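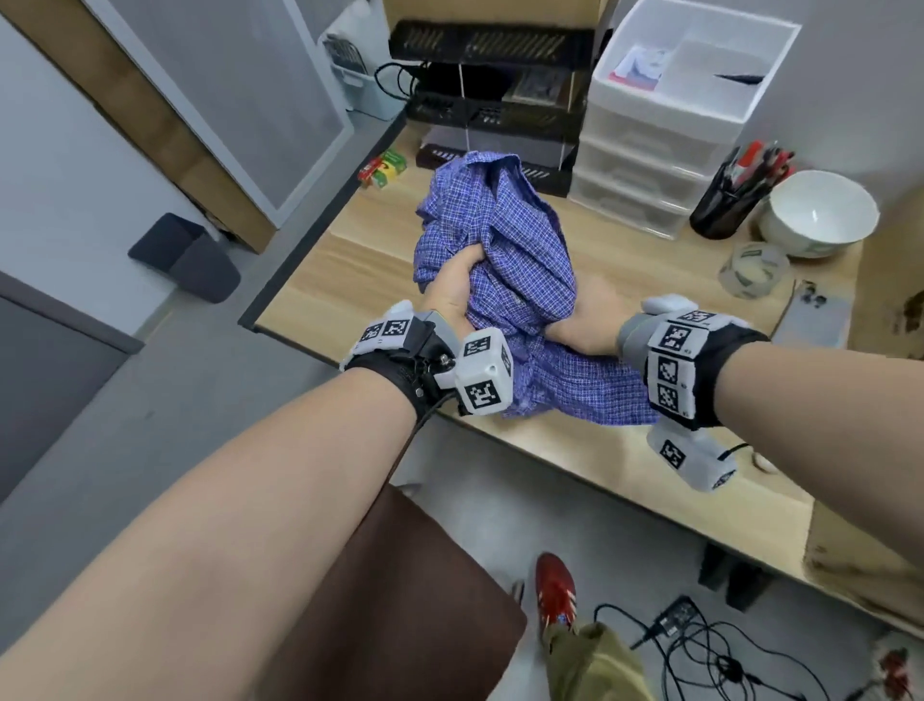 Why do my wrist poses jump when I turn my palm over? Your solver is swapping between two answers for the same flat marker. Seen nearly head-on, one small square fits two tilts almost equally well, and noise picks the winner.

Spent most of June on this in our hand tracking code, so I'm dumping what I learned while I still remember it. Shirt folding is the worst case, wrists roll constantly and cloth keeps sliding over the markers.

First fix: stop solving each square on its own. Treat every marker on a wrist as one rigid body and solve all the corners together. Two faces at an angle and the flip mostly goes away. In our Vamdale set we had 722 folding clips, and 285 had at least one flip before. After: 156.

Second fix was embarrassing. Kwok-wai noticed our body file had one face rotated 90 degrees. So the joint solve was fighting itself and I'd been blaming the lens for a week - sorry, lens.

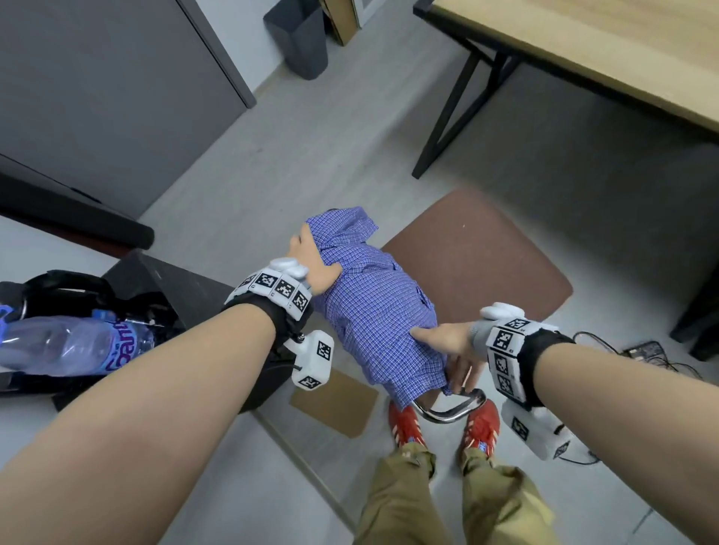 Should I smooth the trajectory before training on it? Only after you've thrown out the flips. A low-pass filter turns a bad jump into a slow, believable swing of the wrist, and the policy will happily learn it.

What we do now in Cateo (our little cleanup tool): reject on reprojection error, fill short gaps with the IMU, cut the clip if the gap is long. Smoothing goes last, and lightly.

Aoife wants the gap limit per task and I think she's right. A hand holding still on a collar can coast a while, a hand mid-flip can't.

Still open: time offset between the head camera and the wrist IMUs. I estimate it once per session and it drifts. If you've got a trick for that, my replies are open!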